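Records and Paper | Household Guidance Sheets

Keeping Household Papers in a Low Cabinet

Residents are asked from time to time to produce a lease, a warranty or a service record, and the search often takes longer than the errand itself. The following guidance is issued by the Gretthorpe Home Advice Office for households that keep their papers in an ordinary low cabinet with doors. It applies equally to small clubs and home workshops.

Choosing the cabinet

A low cabinet with two doors and at least one inner shelf is sufficient for most households. Before any papers are moved into it, measure the clear depth from the back panel to the inside of the closed door. Measure the binder as well, including the rings, which are often the thickest part. A binder that touches the door will keep it from closing properly and will strain the hinges over time.

Place the cabinet against an inside wall where possible. Outside walls and the space beneath a window are more likely to be damp in winter. Leave a gap of one finger's width behind the back panel. On carpet, check that the cabinet stands level after it has been loaded and again in June, when the annual review described below is carried out. Carpet settles under weight, and a cabinet that was level when empty may lean forward once it is full.

Upright or flat

Binders may be stored upright if the shelf is full enough to hold them straight. Where there are only a few, they tend to lean, and the covers warp. In that case it is better to lay them flat, one to a shelf, with the spine toward the opening so that the label can be read without lifting anything. No more than three binders should be stacked in one pile. The lowest one is otherwise seldom consulted.
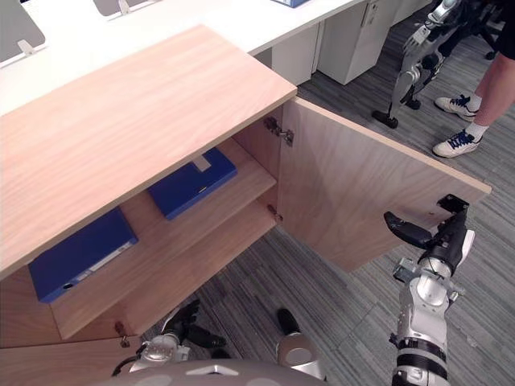
Two blue binders stored flat, one on each shelf, with white labels on the spines.

Where all the binders are the same color, the label does all the work. Write the subject first and the year second, in block letters, and use the same pen throughout. Margareta Sandu, who prepared the first edition of this sheet, recommended that labels be written before they are slipped into the spine or stuck down, as handwriting on a curved surface is rarely legible. Households that prefer color may assign one to each subject, but should keep a written key inside the cabinet door.

What to keep on each shelf

The upper shelf should hold the papers needed most often: current bills, school letters, appointment cards and the lease. The lower shelf is suited to papers that are consulted once or twice a year, such as appliance manuals, tax papers and insurance policies. Original certificates should not be kept in ring binders unless they are in clear sleeves. Do not punch them.

A binder should hold no more than 20 sleeves. Beyond that number the rings no longer meet cleanly and the sleeves tear at the holes. Begin a second binder and note on both labels where one ends and the other starts. For monthly bills, 12 dividers and one spare for undated papers, 13 in all, will carry a household through the year. Households that are paid weekly and keep their slips may file them in order behind a single divider — 52 separate tabs are not necessary.

Care of doors and hinges

Open a cabinet door fully before taking anything out. Binders pulled past a half-open door catch on its edge and mark the finish. Doors should not be used as a support when standing up from the floor, a habit which is the most frequent cause of loose hinges reported to this office.

Twice a year, tighten the hinge screws by hand with a screwdriver of the correct size. Stop when the screw is firm. If a screw turns without gripping, remove it, fill the hole with a wooden toothpick and a little wood glue, trim it level and replace the screw once the glue has set. Wipe wood surfaces with a cloth that has been wrung out well, and dry them before the binders are returned.

The annual review

Set aside one hour. Empty one shelf at a time and return only what is still required. Papers bearing names or account numbers should be shredded or torn before disposal. Rules on how long tax and property records must be kept differ from place to place, and residents should confirm them before discarding anything of that kind.

Corrections to this sheet may be addressed to Vilja Koskela at the Gretthorpe office.

Contact the Office | © Gretthorpe Home Advice Office | Back to top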